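Workshop notebook, November 14, 2024

Dye bath again, second go at the walnut. Celeste Insaurralde dropped off another bag of husks from Gallardo and I couldn't wait, so in they went last night to soak! Used 400 g of husk to 14 litres of rainwater (the tap water up here is hard and it muddied everything in May). 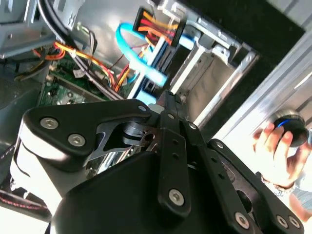
Page last changed: November 14, 2024

Brought it up slowly, held it at about 80 degrees for an hour, then strained through the old muslin. Four skeins in: two of the Sternow wool, one Mutulard, one odd blend with no label. The Mutulard took the colour fastest, a lovely warm brown, and the blend is sulking at a sort of weak tea. Might be the cotton in it?

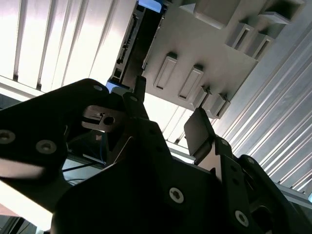 I left the lot to cool in the pot overnight last time and got streaks, so today I turned them every ten minutes or so and my arms are telling me all about it. Rinsed until clear. Colour card is pinned on page 132, next to the onion skin ones.

Celeste wants to try an iron dip on one skein – fine by me, but in the other pot please, the big one is staying clean! Still need to ring Ultau for more alum.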